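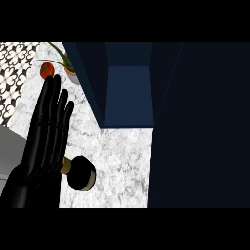
Picking a Hand Before Buying One

Mi-kyung Hong had two robot hands on her shortlist last October and money for one. Her company, Cledent, fits out small commercial kitchens, and a client in Brenport had asked for an arm that could move produce from the counter to a prep station. Both hands cost more than the arm they would be bolted to. So before anyone signed a purchase order, she and her colleague Dong-geon Joo spent three weeks testing them in simulation.

The kitchen was a model Joo already had: marble counter, patterned tile floor, dark blue cabinets. A hand was loaded in, a tomato went on the counter, and the controller was told to pick it up. Then everything was reset and it ran again, with the tomato moved a little. They ran each hand 444 times.

The first candidate, the Korkix, is a hand with slim fingers. The second, from Somboon, is a plain gripper with 2 padded jaws. Hong expected the jaws to win on price and lose on everything else.

"The jaws did fine in the open," she says. "You come straight down, you close, you lift. It gets harder next to a flowerpot."

Crowded counters took up most of the second week. Real kitchens have plants and cabinet sides in the way, and Joo put them in the model on purpose. A wide jaw needs clear space on both sides of whatever it is picking up. The fingers could come in at an angle and curl around from one side, but they were slower, and the controller needed much more tuning to stop them from knocking the tomato away on first contact.

Joo rewrote the approach so that the fingers stayed straight until late in the reach and closed only near the target. That helped. A typical pick with the Korkix still took about 5 seconds longer than one with the jaws.

Cameras were the other question. A camera mounted on the wrist loses sight of small things once the fingers are in front of them. Adding a fixed view from above the counter gave the controller something to work with during the last part of the reach. Joo now recommends it for either hand.

Neither of them treats the results as final. Contact is the weak point of any simulator, and a tomato on a screen does not bruise. Grip force will have to be set again on real hardware, starting low.

Cledent ordered the Somboon for the Brenport job, where the counters are kept clear. The Korkix is still on the list for a second client with less room to work in. Joo has kept the kitchen model and is adding a sink, and he wants to try wet glassware next.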